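Trindham Kitchen Words, read me first

Last tidied up 5 March 2006

Hello, and thanks for downloading this. It's a word list I've been putting together on and off of what people in and around Trindham call the ordinary things in their kitchens - plates, pans, cloths, the end bit of the loaf, all of that. I started it after an argument over what a "charger" was (I still say I was right) and it grew from there.

What's in the folder

words.txt is the main list, one entry per line, with tabs between the columns. There are 400 entries at the moment.
places.txt tells you which village or street each word came from.
sayings.txt is whole phrases, mostly about washing up. It's a bit of a mess and I'd leave it till last.

The columns in words.txt go: the word, what it means, where I heard it, how old the speaker was to the nearest ten years, and a notes column where I ramble. If the age is blank I didn't like to ask. A question mark after the meaning means two people told me different things and I couldn't settle it.

Where the words came from

Mostly from talking to people! I had 33 long chats over tea, some in Trindham itself and the rest out at Trusalness, where my aunt lives and where they have a completely different set of words for anything flat. Then there are around 70 entries from old recipe notebooks I was lent. Those are marked NB in the notes column, and the spelling is left just as it was written, so please don't write in to correct "sorcer".

I also had a go at Moffat one weekend but only came home with 3 words, and one of them was for a gate.

The plate problem

Plates gave me more bother than everything else put together. Round ones are easy, you get "plate" or "dish" and the odd "platter" and off you go. Oval ones are another matter. In Trindham a shallow oval plate is an "ashet" if there's meat on it and a "long plate" if there isn't, but at Trusalness it's a "boat" whatever you put on it, and they get quite cross if you say otherwise.

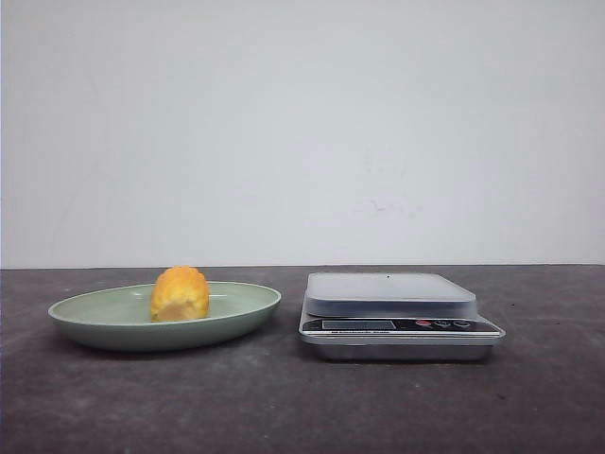
Shallow oval plate, pale green. See "ashet", "long plate" and "boat".

I've given each of those its own line in the list and pointed them at each other in the notes. If you're sorting by meaning you'll want to search for "oval" as well, as I wasn't very consistent early on.

Things I know are wrong

Accents on letters come out as rubbish on some computers. Open the files as plain text and they're usually fine.
"Skaroson" turns up twice in places.txt. One is the farm and one is the lane, and I keep meaning to split them.
Bread words are thin. I'm hoping to do more on those in April.

Using it

Copy it, print it, use it for school projects, whatever you like. I'd ask that you say where it came from and don't sell it. If you add words of your own please keep them in a separate file, then I can tell which are mine - and do send me a copy, I'd love to see them.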